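2.3 Reheating at work and the midday meal

The second part of our study looks at what workers eat when the employer gives them only a place to warm food. In the two towns, Nondent and Vusby, most small firms have no canteen. The workers bring a meal from home, or they buy something cold on the way. We wanted to know if the length of the queue at the microwave changes this choice during the winter months.

We asked 16 firms to take part, and 16 agreed to keep a lunch diary until the end of December. In each diary the workers wrote what they brought, whether they heated it, and how long they waited before they could sit down. Waiting was counted from the moment of entering the lunch room.
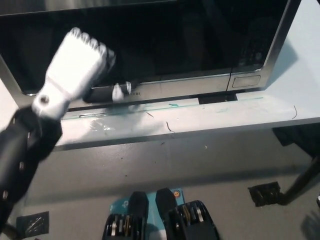

Figure 2. Countertop microwave oven with dark glass door and silver trim.
Photo: Keskinen Lunch Study, 1/11/23

The diaries show a clear habit. When the wait was longer than six minutes, many workers ate their food cold, even soup and rice dishes which they had planned to heat. Some of them stopped bringing such dishes after the first weeks and changed to bread and cheese. This was stronger in Vusby, where the lunch break is shorter and is taken by all staff at the same hour.

Mundard (the larger industrial area outside Nondent) behaved differently. The firms there let each group choose its own break, and the queue was seldom mentioned. We cannot say that the free choice of break is the only cause, as these workers also live farther from the shops and have fewer cold meals to buy. The colour and flavour of the food after heating were also noted by a few workers, but these remarks were too uneven to be analysed.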